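4.3 Episodes that ended facing a wall

Of the 582 simulated episodes in the Curden set, 9 were scored by our checker as clean runs and should not have been. No error was raised and no joint limit was hit. The arm had simply ended up looking at the room, with its fingers open and nothing between them.
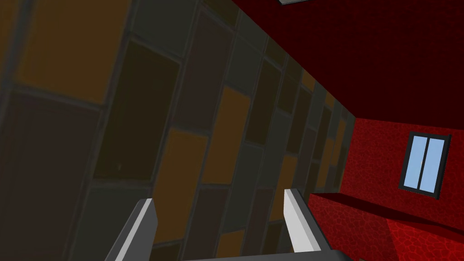

The checker, written in April by the first author and defended by her for longer than was wise, asked two things: was the arm inside its workspace, and was it free of contact? A gripper pointed at bare tiles passes both with full marks. Gönül Saraç found the problem while looking for something else, namely a colour shift in the wall textures, which remains unexplained.

We first blamed the planner. Aslı Tekin replayed all 9 episodes with the planner's log open and found that it had asked for sensible poses throughout. The fault lay in the wrist. When a target fell near the edge of reach, the solver returned a second solution with the wrist flipped, and our code took whichever answer came back first.
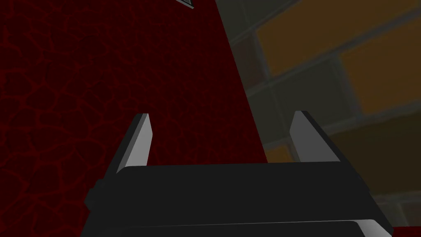

On the real Pledwood arm a flip of this kind would be a safety matter – the forearm sweeps wide on its way round, and our bench at Gomiddale is not generous. In simulation it cost us a week and some pride. The fix is dull: candidate solutions are now ranked by distance from the current wrist angle, and any jump past a set limit stops the episode. We also added a check that the target is in view, as a reader may feel we should have done at the start.
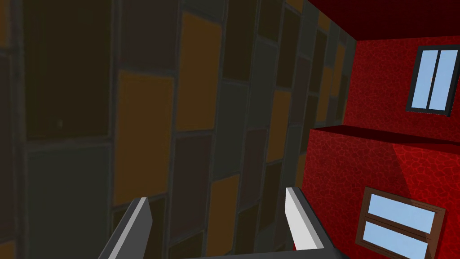
Figure 5. Wrist camera view in the simulated room, gripper open, facing the corner of the tiled and red walls.

Two of the 9 episodes still fail after the fix, though they now say so.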